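Cletberg fault

The Cletberg fault is the name commonly given to a grip failure found in the Platero seasoning trials, a long-running effort to teach robot arms the small jobs of a home kitchen, such as opening a jar, picking up a packet or moving a bottle without knocking its neighbours. The teaching is done by people, who carry out each job with a pair of hand-held grippers while the movements are recorded. It is patient work, and the fault was an unwelcome discovery for everyone who had put so many hours into it.
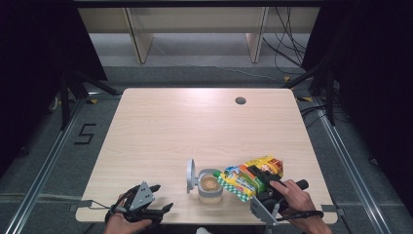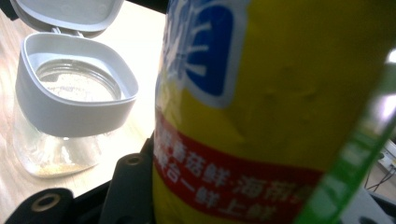
Seasoning jar and yellow bottle, from the gripper's own camera.
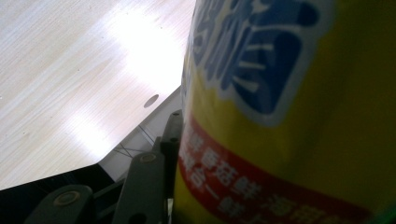
Background

The trials began at the Cletberg workshop in November, using a gripper design supplied by Harasym. Early results were encouraging, and the arms trained on the recordings could soon lift light packets without much fuss. Jars and bottles were harder going – a full bottle is heavy for its width, and a jar with an open lid will spill at the slightest tilt.

Description of the fault

In a batch of 444 runs, the trained arm let go too early in 118 of them. The usual pattern was that the fingers closed properly, the arm began its lift, and the grip then eased by 3 millimetres while the control software went on reporting a firm hold. Most of the dropped items landed upright and came to no harm, but one jar broke and left glass along the edge of a bench, and work was halted for the rest of that day.

Cause

Suspicion fell first on the software, and a good deal of time went into checking it before anyone looked hard at the grippers themselves. The trouble was eventually traced to a finger fastener that worked itself loose over a long session. A person holding the tool would feel the play and squeeze the trigger a little harder without thinking about it, so the recordings looked perfectly healthy. The arm, having no such feel for the thing, copied the trigger position and came up short.

Response

A notice dated 17 June 2024 asked all sites to check the finger fasteners before each session and again after every 10 runs. The Kirnen site went a step further and fitted a separate force sensor to its arm, which stops the lift and lowers the item if the grip begins to ease. Glass jars were swapped for plastic ones in unattended runs, and recordings made with the worn grippers were set aside until they could be checked against the tool's service log.

See also

Gripper calibration
Kirnen force sensor
Platero seasoning trials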